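Ticket: Clakau cell, arm stalls on power button press
Opened by: Troels Eskildsen
Status: open

14:20 arm faults out on press, force limit 20. Same with the Putbridge pads off. Wrist view:
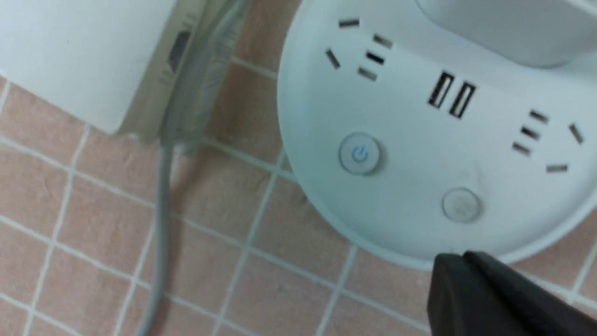 Finger at lower rim, power button further up the face.

Pose looks low to me. Raised approach by 2, reran from home, no fault but no click either. Checked wrist cable, fine. Speed back to 200 from 285, somone had bumped it. 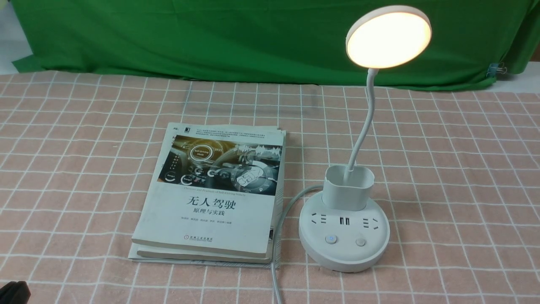
Next: redo hand-eye cal with the Hendale board, then retry press. Dont touch the offsets til thats done pls.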